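Biljana Dimitriou
Search posts

1/ I was reading in the evening about the Hesadberg study on salt and blood pressure. Many people shared only the headline, so I try to explain it slowly.

2/ They followed 1,455 adults with slightly high pressure. Of these, 539 used a salt substitute with potassium at home. The others cooked as before.

3/ After 6 months the upper number was lower in the substitute group, by over three points. It is small for one person - for a whole town it can matter.

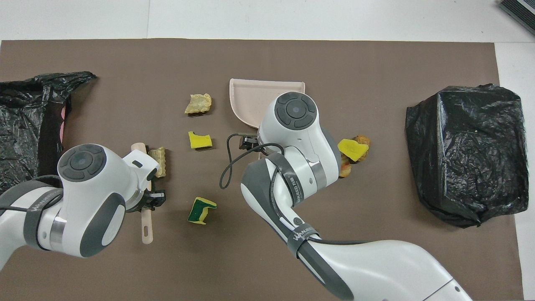 Scraps, sponges and utensils on brown paper.

4/ Please be careful if you have kidney disease or take certain heart tablets. Potassium can rise too much. Ask your doctor or pharmacist first.

5/ Imad Salameh asked me if bread was included. No, they measured only the salt added at home, and for me this is the weak point of the study.

6/ I have not changed my own tablets. I bought one small packet and my soup tastes almost the same.

Recent posts
Is walking after dinner enough?
Reading a cholesterol result
Sleep and night shifts, part 3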